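3. Survey of kitchen habits in Fundlow

We asked 40 households in Simley Road where they keep their eggs and for how long. In 23 homes the eggs stay in the fridge, and in the others they are left on the worktop or in a cupboard. Two families could not say when they had bought them. Most people told us they learned the habit from their parents.

A brown egg on a marble worktop, with a camera near it.
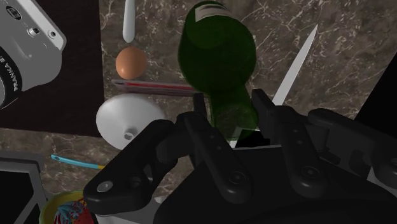 4. Limits of the survey

We visited only one road, and five answers were not complete.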